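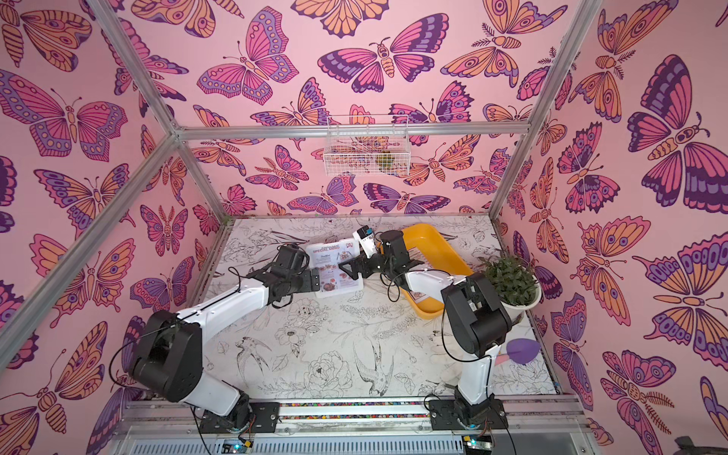 Sze-wing Yen told the town meeting on Thursday that she did not want Fostmont to be dark, she only wanted it to be dark in the hours when the streets are empty. She had come with a folder of notes on moths, and she spoke longer than the time she was given. The mayor let her finish.

The meeting was called to discuss the street lamps on the east side of the river Husier. The town wants to replace 248 of them, beginning in February. The old lamps are weak and many of them buzz, and parts are difficult to buy. On this point the people in the hall agreed. What they did not agree on is the color of the new light and how long it should burn each night.

The first plan, which was sent to homes in autumn, proposed a white light of the same kind that Curkberg installed on its main road. The second plan, shown on Thursday for the first time, proposes a warmer, amber light, with a shield on top of each lamp so that it shines down on the pavement and leaves the trees and the water in shadow. Under the second plan the lamps on the river path would also go down to a low level at midnight and come back to full strength at five in the morning.

The change was made after the town received letters from 490 households. According to the town office, most of the letters were not about insects at all. People complained about light in bedrooms, and several wrote that the white lamps in Curkberg make them feel they are walking through a parking garage. But a good number of letters mentioned the river meadow, where on warm nights in June one can still see moths over the willows, and asked that nothing be done to chase them away.

Many insects that fly at night are drawn to bright lamps, and they may circle there until they are tired or until a bat takes them. The hours spent at the lamp are hours in which they do not feed, do not find a partner and do not lay eggs. Light with much blue in it generally attracts more of them than amber light does. This was explained at the meeting with two short slides, and there were questions afterward, mainly from the back rows where the slides were hard to read.

One man asked why the town should care about moths when it could care about butterflies, which at least are pretty and come in the daytime. The answer from the front was that the two are close relatives, and that a moth caterpillar is food for the same birds that people put up boxes for in their gardens. He seemed satisfied with this, or at least he sat down.

The Fostmont meadow is not a protected area. It belongs to the town and is mown two times a year, and in the wet corner it is not mown. A list which hangs in the library gives some 40 kinds of moth seen there over the years, with the names written by different hands. The last entries are for a hawk moth and for a small green one with a name that has been crossed out and written again. Nobody at the meeting could say how complete the list is, and the town office asked that it should not be used as proof of anything.

Money was the longest part of the evening. The amber lamps cost more to buy than the white ones, and the shields are extra. The firm Navaratnam, which made the offer for both plans, says the lower level after midnight would save electricity and that a part of the difference would come back in this way. How large this part is depends on the price of electricity, and the firm did not want to give a promise. A representative answered questions for most of an hour. She was asked three times if the lamps could be repaired without closing the street, and three times she said yes, with a small truck.

There was also a question of who would pay for the lamps in front of the two schools. The schools want white light at their gates in the winter mornings, when the children arrive before the sun is up. The second plan now allows this. The lamps at the gates would be white from six to eight o'clock and amber at all other hours. Some parents said they would prefer white light in the late afternoon also, when the sports groups go home, and this will be looked at again before the order goes out.

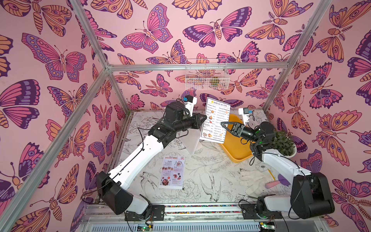
Kwan-ho Tse wrote to us after the meeting that the midnight hour is too early for people who work the late shift, and that a woman walking home along the Husier at half past twelve has a right to see who is coming toward her. The letter asks for the low level to begin at one, or for lamps that become brighter when a person passes by.

Lamps of this second kind were discussed on Thursday too. They have a sensor on the pole and stay at the low level until someone walks or cycles under them. The town office likes the idea but worries about cats, foxes and moving branches, which in other towns have kept such lamps bright for half the night. Navaratnam offered to put up a row of them for a test between the footbridge and the boat ramp. The test would run through the spring, and residents on that part of the path would be asked to write down what they notice from their windows.

The late shift is a serious matter in Fostmont. The bakery and the parcel depot both change workers at midnight, and the last bus to the east side leaves before that. Many people go home on foot or by bicycle. The depot has no other road than the river path, unless one takes the long way over the highway bridge, where there is no sidewalk. Several speakers said that the bus is the real problem, and that the town is talking about lamps because lamps are easier. The mayor answered that the bus is on the list for the next meeting and asked that it be left there.

In Curkberg the white lamps have now been burning for more than a year. The town has not measured what they do to insects. What people there report is mixed. Drivers are pleased, and the owner of a pharmacy on the main road said her customers feel safer in the evening. In the side streets, some residents have put dark cloth in the bedroom windows, and one wrote to the Fostmont office to advise buying the shields from the beginning, as it is expensive to add them afterward. Her letter was read aloud.

If the second plan is accepted, the work would start at the upper end of the river path and move down toward the footbridge. The old poles would be kept where they are still straight. Where a pole must be changed, the new one would be painted dark green like the railings. The streets behind the church come last, and residents there were told to expect work after Easter. Parking would be forbidden on one side of the street for a day at a time, with signs put out the evening before.

People who have a garden next to the path can do something themselves, the town office says. Porch lamps that burn all night are in some places brighter than the street lamp beside them. A warm bulb costs the same as a white one, and a simple timer will turn it off. Those who want to plant for moths can choose flowers that are open and smell strongly in the evening, such as honeysuckle, night-scented stock and evening primrose. A corner with long grass and fallen leaves is also useful, since many caterpillars and pupae spend the winter there. A leaflet with this advice lies in the library and in the town office, beside the drawings of the two lamps.

The two lamps themselves can be compared on the square behind the library, where one of each kind has been put up on the same wall. They are switched on every day at dusk. It is best to go after seven, when the shop windows are dark. Several visitors have already left remarks in the book at the library desk. One person likes the amber lamp but finds that it makes a blue car look gray. Another person would like to have the old lamps back, with the buzzing.

Written opinions can be brought to the town office or put in the box at the door, which is emptied every morning. They need a name and an address, but the name will not be published if the writer does not wish it. The office asks people to say which street they mean, as many of the autumn letters spoke only of "our street" and could not be sorted. The council will vote at its next session, at seven in the evening, in the small hall. The item on the bus comes after the vote.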